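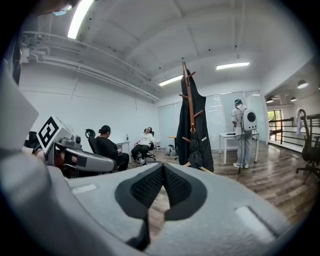

Teaching a task with two hand grippers: how we do it, step by step

This page is for new people who will record demonstrations with the Skerex hand grippers. It explains how to prepare, how to move, how to save the recordings and how to decide which of them are good enough for training. The software part (Curier) has its own page, so I write only the things you need on the day.

I assume that you have already got your login and that you know which task you will record. If you don't know the task, ask before you take the grippers out of the drawer, because once they are switched on they use battery, and a pair of batteries gives less time than you want.

Before you start

Take both grippers and look at the pads on the fingers. The pads should be clean and should sit flat. If a corner is lifting, press it back and try it with your thumb. If it lifts again, change the pad. A loose pad makes the object turn a little in the grip, and afterwards the robot learns to hold things at a strange angle.

Clean the lens of each camera with the soft cloth, never with your sleeve. Check also that the printed square marker is not scratched or dirty.

Next, switch on the left gripper first, then the right one. The order matters for Curier, which gives the name "left" to the first device that it meets. Two of us have lost a morning of work with the sides exchanged. You can repair this later, but it is slow work.

Open and close each gripper completely, three times. Look at the opening value on the screen. When the fingers are closed it should go to zero, and when you let go it should come back to the same high value each time. If the value jumps, stop and do the calibration again.

Making the map of the room

The grippers find their position by looking at the room, so they need to know the room before you begin. In Curier choose "New map" and hold both grippers at the height of your chest. Walk slowly along the table from one end to the other, then turn your body to the left and to the right. Point the cameras also at the walls and a little at the ceiling. Corners, lamps and door frames are good for the map. A big white wall is bad, because there is nothing on it to recognise.

Things that move are a problem. Chairs that people sit on, coats and open doors can all change between the map and the recording. You do not need to ask everybody to leave the room, but don't fill the view with people while you are making the map.

The map is finished when the bar becomes green. If it stays yellow for more than a minute, go back to the place where you began and hold the grippers still for a moment. Usually this is enough.

Make a new map after lunch, even when nothing seems to be different. In December we found that the light from the windows had changed so much by 4 o'clock that the old map was almost useless.

Setting out the objects

Our practice task is called Tarar. You pick up a cup with the left hand, pick up a lid with the right hand, close the cup and place it on the tray. It sounds easy, and with your own fingers it is easy. With the grippers it takes some practice.

Put the tray in the same area of the table each time, but not on exactly the same spot. Move the cup and the lid to new places for every demonstration. If the cup always stands at the same point, the robot learns the point and does not learn the cup. I like to change one thing strongly and the others only a little, then change a different thing the next time.

Keep the lid inside the view of at least one camera at the beginning. If neither camera can see it, the robot has no reason to go there.

Doing one demonstration

1. Stand in a comfortable way with your elbows free. Hold both grippers over the start line, open, with the cameras looking at the table.

2. Press the button and wait until you hear the beep. Then wait one breath more. Many recordings begin with a movement that was too early, and these must be cut by hand.

3. Move the left gripper to the cup. Go at half the speed you would use at home. The robot arm can't follow a quick turn of the wrist, and it will lag behind.

4. Close the fingers fully, and only then lift. Please don't close and lift in one movement.

5. Bring the right gripper to the lid and take it from the side. When you take it from above, the fingers hide it from the camera.

6. Bring the two together in front of your chest. Keep the cup still and move only the lid. When both hands move at the same time it looks natural, but the result is much harder to learn.

7. Press the lid down, open the right gripper and take it away.

8. Place the cup on the tray, open the left gripper, and return both to the start line. Wait again for one breath and press the button.

If you make a small mistake and can correct it in a calm way, continue. A corrected mistake is useful, for example when the lid sits crooked and you press it again. If you drop something, stop the recording and mark it as failed. Don't pick the object up with a free hand while the recording is running.

How many to record

For Tarar we ask for 29 demonstrations in one session. When I was learning, only 23 of mine could be kept, and I was told this was a normal result for a first day. Most of the lost ones had the same fault: I was turning my back to the side of the room where the map was good, and the position was lost for a second or two.

Take a break after each group. Tired hands become fast and careless, and you don't notice it yourself. Put the grippers down on the foam, with the cameras up and the pads not touching anything.

Checking the recordings

Open the list in Curier and look at every recording at double speed. I check these points:

The line of the position is smooth, without jumps.
Both videos are there and have the same length.
The fingers open and close at the moment when you see it in the video.
The start and the end are quiet.
The task is really finished.

If the position line has one short jump in a part where the hands are far from any object, you can keep the recording and write a note. If the jump comes during the grip or while the lid is going on, delete it. It is better to record one more than to keep a doubtful one.

Then choose "Send to Flultby". Flultby is the storage where the training takes its data. The sending is slow when several people do it together, so begin it before you tidy the table and not after you have put on your coat. Wait for the word "complete" for both sides. If only the left one is complete, press "Resume" and don't start the whole sending again – otherwise you will have the same session two times, under two names.

Common problems

The position is lost when I bend forward. Your own body is probably covering the view. Stand a little further from the table and stretch your arms more.

The gripper value doesn't reach zero with an object inside. This is correct. It should reach zero only when the gripper is empty.

The cup slips. Look at the pads first. If they are clean, take the cup lower down, where it is narrower.

Left and right are exchanged in the list. Don't rename the files. Use "Swap sides" in the session menu, and do it before you send.

When you are finished, charge both grippers, also the one that still shows a full battery, and write the session number in the shared sheet together with the name of the task.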